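Irard Handheld Collection Kit

Manufacturer: Pesteletti
Category: Demonstration capture / Grippers and end effectors
Availability: Ships from October

Overview

The Irard kit records manipulation demonstrations for imitation learning. It consists of a two-finger parallel gripper, a wrist camera module and the Javau logging unit. The gripper can be mounted on an arm for teleoperated collection or fitted to the pistol handle for collection by hand. Finger geometry and camera position are the same in both configurations, so episodes from either source can be mixed in one training set.

What is included

Gripper body with 2 black fingers, fitted
Spare finger pair
Wrist camera module with fixed bracket
Javau logging unit with power supply
Pistol handle with trigger encoder
Arm flange adapter
Calibration board
Hex keys and cable ties

Specifications

Maximum opening: 80 mm
Gripper mass with camera: 600 g
Overall length, flange to fingertip: 161 mm
Finger mounting: two screws per finger
Recorded channels: wrist video, finger opening, commanded opening, handle or arm pose, operator marks
Episode format: one folder per episode, video plus a time-stamped table

The logging unit stamps all channels from a single clock. Arm pose is read over the network and resampled on export. The raw values are kept.

Recording an episode

Press the mark button once to open an episode and once to close it. A long press discards the current episode. Discarded episodes are moved to a separate folder and stay there until the disk is cleared from the web interface. Task labels are typed in before the session and can be edited later without touching the video.

Run the finger calibration at the start of each session and after any change of fingers. It takes the gripper through its full travel and writes the result to the session header. Export will not run on a session with no calibration entry.

Choosing objects and surfaces

Small parts with removable pieces, such as USB drives and their caps, make good starter tasks. The grasp is narrow, the colors are easy to tell apart in review, and a bad grasp angle shows up early. Vary the layout between episodes. Collect on more than one surface, including marked or dirty floors, if the trained policy will be used outside a bench setup.

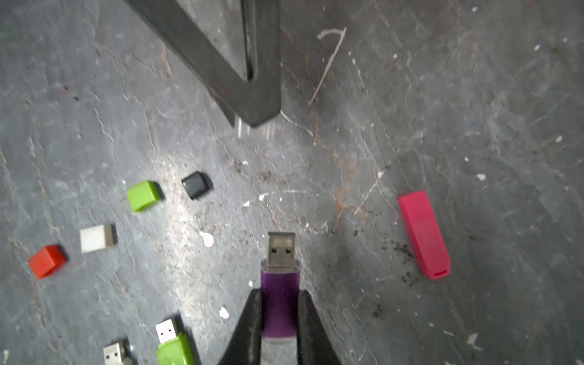 Camera exposure is automatic by default. For long sessions under constant lighting, lock it from the web interface after calibration. Locked exposure is stored with the session and can be filtered on at export.

Export and review

The Kırmızıgül desktop tool opens session folders directly. It plays the wrist video against the finger opening trace, trims idle time at either end of an episode, and writes train and validation splits. Splits are made by session by default. Splitting by episode is available but tends to give optimistic validation scores.

Compatibility

The flange adapter fits the standard four-bolt pattern. Other patterns are made to order; send a drawing with the request. The spare fingers are not interchangeable with those of the earlier Irard gripper, which used a single screw.

Technical contact: Nurhan Soylu, Applications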